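About the Stetgate Learning Kitchen

The Stetgate Learning Kitchen is a teaching kitchen for children and adults, operated by the Stakik Trust from the ground floor of the former Egan building. It was founded by Siobhán Dolan, a home economics teacher, who began with one class of seven pupils and a borrowed set of mixing bowls. The Kitchen now offers courses throughout the school year, with a reduced schedule in July and August.

Our Purpose

The Kitchen exists to teach the ordinary skills of preparing food, setting out a work surface, and leaving a room in good order. We believe these skills are best learned early and practiced often. Our courses do not lead to a certificate. Pupils are admitted without regard to previous experience, and families are asked only to tell us about allergies before the first session.

Last year 424 pupils attended at least one course. The youngest were enrolled in the First Table program, which is intended for children who have not yet used a knife. The oldest were enrolled in the evening course for adults living alone for the first time in many years, which Clodagh Ó Gríofa has taught since it was introduced.

The First Table Program

First Table was written by Aoife Mulligan, Head of Early Learning, and consists of 5 units. Children begin with play food and real boards. They learn to choose a board, lay it flat with room on every side, place a single item on it, and put both away again. Fruit from the market is introduced in the third unit, and table knives in the fourth.

Boards used in the program carry printed animals. Children who cannot yet read are able to ask for a board by its picture, and the same picture is used on the matching shelf label. The banana is the first item handled by every group. Its curved shape requires a child to think about where it will rest, and most children already know it by name.
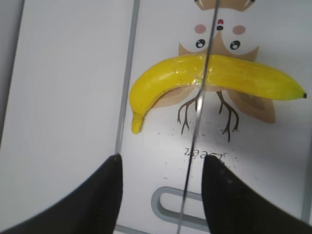
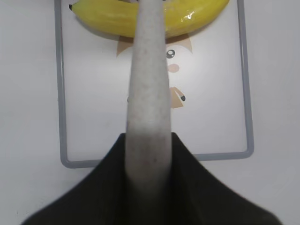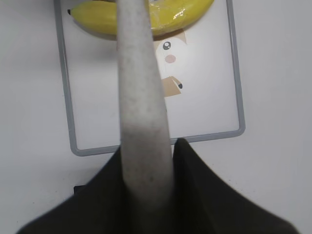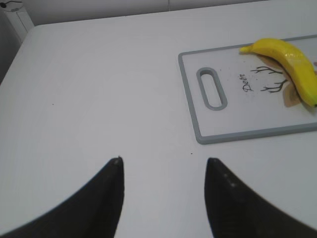

Children in the first two units work in pairs. One child sets the board and the other brings the food, and the roles are exchanged halfway through the session. Teachers are asked to speak as little as possible during this exercise. At the end of the unit each pair resets the table for the next group, including the boards, the play food, and the stools.

Rooms and Equipment

The Kitchen has two teaching rooms. The larger contains the ovens and sinks and is used by the older groups. The smaller is reserved for First Table and for quiet work. Tables in the smaller room are wiped down before and after every class, and play food is washed weekly in warm soapy water.

Our equipment list currently runs to 86 entries and is reviewed each March by Daithí Hayes, Kitchen Manager. Items that are cracked, deeply scored, or difficult to clean are withdrawn. Families who wish to purchase similar items for use at home may request a copy of the list from the office. The Kitchen does not sell equipment and receives no payment from suppliers.

Our Staff

Siobhán Dolan, Founder and Director
Aoife Mulligan, Head of Early Learning
Daithí Hayes, Kitchen Manager
Clodagh Ó Gríofa, Adult Courses
Liam Buckley, Admissions and School Visits

All teaching staff hold current food safety and first aid training.

School Visits and Enrollment

Schools may reserve either room for a morning or afternoon visit. Visiting groups are accompanied by their own teachers at all times. Requests should be sent to Liam Buckley at least one month in advance, stating the ages of the children and any access needs. A small number of reduced-fee places are supported by the Stustum Fund, and applications for these are treated in confidence.

Enrollment for fall courses opens in May. Places are offered in the order in which forms are received, with siblings of current pupils placed in the same term where this is possible.

© Stetgate Learning Kitchen, a program of the Stakik Trust | Contact the office | Privacy | Back to top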